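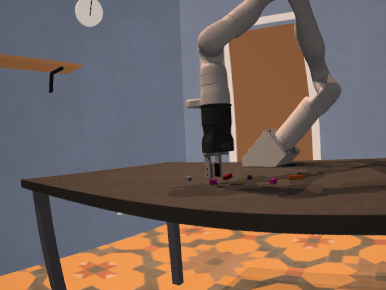
White robotic arm with gripper over a dark brown table, computer rendering

Subject: Re: [regional-guides] How much do you re-check for a new edition?
Date: 5 August 2019

> Hi all, longtime reader, first-time poster. I've just signed
> with Chidiac Books for the second edition of my lake country
> guide and the manuscript is due in November. The first edition
> has a ton of listings in it, plus the driving loops, and my
> editor says "just update what changed." How do I know what
> changed without going everywhere again? Do you all really
> re-drive every mile? And what do you do about the cafes and
> motels? I have a day job and a car with a bad muffler.
> Any advice welcome, even the discouraging kind.

Welcome! And congratulations on the second edition, that's a bigger deal than people let on. Plenty of guides never get one.

I'm on edition four of mine (the Jitus Lake one, for those who've been here a while) and I'm in the middle of exactly this, with a passenger seat full of brochures and a cooler that smells like smoked fish. So you get the long version, sorry.

I do re-drive the loops. All of them. I tried skipping one for the third edition, the 29 miles from Prirnard up to the north landing, because I'd been over it so many times I could have written it in my sleep. Well, the county had renumbered the gravel part as Road 3041 and moved the turnoff past the old creamery. I got letters. Actual paper letters, a few of them very nice and one of them not nice at all, from a couple who spent their anniversary at a gravel pit. So now I drive them, and I drive them in the direction the book tells people to, which sounds obvious but I used to do half of them backward to get home for supper. You miss every sign that's hidden behind a tree from the other side!

Trails I'm looser about. If the trailhead is where I said it was and the board at the parking lot matches my map, I'll walk the first bit and any spot where I remember being confused the last time. The forest office in Prirnard is good about telling you which boardwalks are closed if you call before lunch. After lunch you get the machine.

Places to eat are where the time goes. My system, such as it is: in spring I call everything in the book. If somebody answers and the name is the same, it gets a check mark. If somebody answers and the name is different, I ask what happened and usually get a terrific story I can't print. No answer after two tries and it goes on the visit list. Then I eat my way down the visit list all summer – my doctor has views on this. I still drop in on the check mark places when I'm passing, because a pie shop can keep its name and its phone number and quit making pie.

On your editor saying "just update what changed," I'd ask what the page count is before you do anything else. My first go-round with a new edition I added a whole chapter on winter and then found out the book had to stay the same length. Cutting was awful. I took out the history of the fish hatchery, which I loved, and I don't think one reader has missed it. Ask about the maps too, and ask soon. At my press the maps get locked way before the text does, so a road change you find late can go in the directions and not on the map, and then you look like you don't know your own county.

For keeping track I use Joster on the laptop, mostly because I started with it and all my old notes are in there. It's fine. A friend on another list swears by index cards in a shoebox and her books are better than mine. Whatever you pick, put down the date you last checked each thing, and how (drove it, called, read it on a poster at the laundromat). I didn't do that for the first edition and I've regretted it ever since.

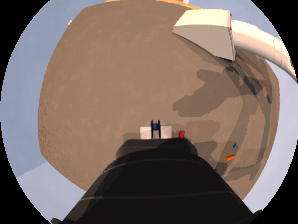

Should opening hours go in the listings?

I leave them out for restaurants and shops and print the season instead, like "May to early October," with a phone number. Museums and the ferry get hours, and I confirm those last, right before the manuscript goes in.

What else. Keep your gas receipts. Bring the first edition along and scribble in it as you go, mine has coffee on nearly every page and it's still the most useful thing in the car. Tell people you're working on the guide after you've eaten and paid, or you'll get the good table and a slice of something free and then you've got no idea what everybody else gets.

And do get the muffler looked at. I spent one summer with a bad one and I didn't see a single loon up close.

If you want to see my call sheet, write to me off list and I'll send it over. It's ugly, but it prints on one page. I'll be out of range up past Prirnard until the weekend, so don't worry if I'm slow.

Happy driving,
the Jitus Lake guide lady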